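Workshop Tips: Notes From the Open Day at Vestivex

The Blackburn site opened its robot benches to the public one Saturday in March. Most of what follows applies to any workbench, with or without arms bolted to it.

Cable slack. Move the joint, lamp arm or drill cord through its full travel before tying anything down. Leave enough loop that the cable never pulls tight at either end. Tie at the fixed parts first, then near the tool. Trim the tie flush or it will scratch your wrist.

Gripping glass. Hold a light bulb by the base and keep pressure off the globe. The same goes for changing one at home: turn the power off, let the bulb cool, seat it straight, and stop when it is snug. A bulb forced in at an angle can jam in the socket. 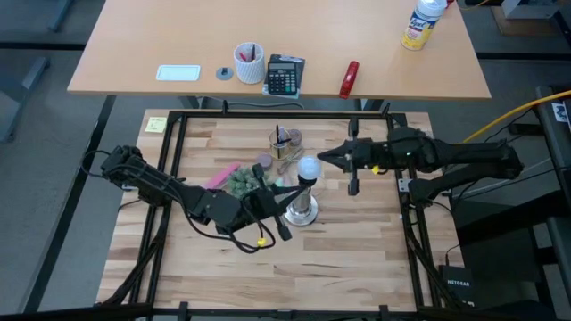 Two-handed work. One hand holds, the other works. If both are moving the part, it will slip. On small jobs a clamp can take the place of the holding hand.

Bench tops. A butcher-block top takes knocks well but needs care. Sand with the grain, wipe off the dust, and apply a thin coat of mineral oil. Wipe off the excess after 60 minutes. Rags used with linseed or other drying oils must be laid flat outdoors to dry, as they can catch fire in a heap. For old glue spots, start with 100 grit.

Frame bolts. Tighten all corners by hand, check for square by measuring both diagonals, then go around again with the wrench. The Wundis handout suggests a recheck after about 300 hours of use. Bolts near a moving part want it sooner.

Labels. Mark both ends of every cable. Pencil fades less than cheap marker.

The handout is free at the Lelum desk, unit 32.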